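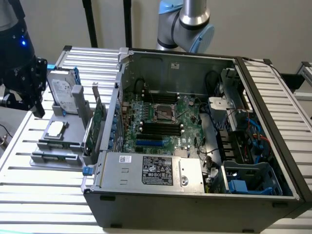

Flisix open day recordings: read me first

Hi! I put this folder together after the open day at Ummont, where we spent an afternoon showing people how a robot cell can take a desktop computer apart and put it back together. A lot of visitors asked if they could have the recordings, so now they're up. I wrote most of this page in one sitting, so please forgive the rambling.

What you get

There are 105 clips in the set, adding up to 2,058 seconds of video. 65 of them come from the fixed camera and the rest from the small one at the gripper. Each clip covers one attempt at one part, and I left the failed ones in (people at the open day liked those best anyway).

clips/ - the videos, sorted by part
notes.csv - one line per clip, with the part name, the result and my comments
splits/ - the train and test lists we use at Flisix

How the demo went

We ran two sessions, one before lunch and one after. Visitors stood behind the tape and called out which part they wanted to see moved, and the operator picked the matching program. The memory was the favorite by a mile! Everybody who has ever built a PC knows that horrible moment of pushing down and waiting for the click, and I think they enjoyed watching a machine sweat over it for once. The processor made me the most nervous, so those runs are set to a slower speed.
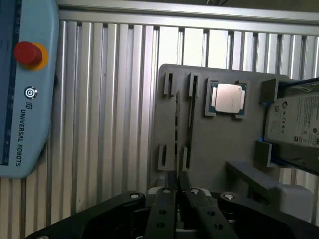 Naming the parts was harder than I expected, and I changed my mind twice before settling on the labels in notes.csv. I went by where a part rests once it's out of the computer, so "pocket" means the square spot where the processor sits with its silver side up, "slot" means one of the narrow holders for thin cards, and "bracket" is whatever keeps the hard drive standing. If a note says "left slot, upper", that's left and upper as the gripper camera sees it. In the fixed camera clips you'll have to flip things around in your head a little - sorry about that.

Things to know before you use it

The sound is stripped out, which keeps visitor chatter private. The lighting changes between sessions, so don't mix them up if you care about color. A few notes say "Issa", and that's just our name for the planner version we ran that day. The older one is called Plirkura and it isn't in this set.

Changes

March 24, 2021 - first upload
Next one planned for October, with the cable clips once I finish labeling them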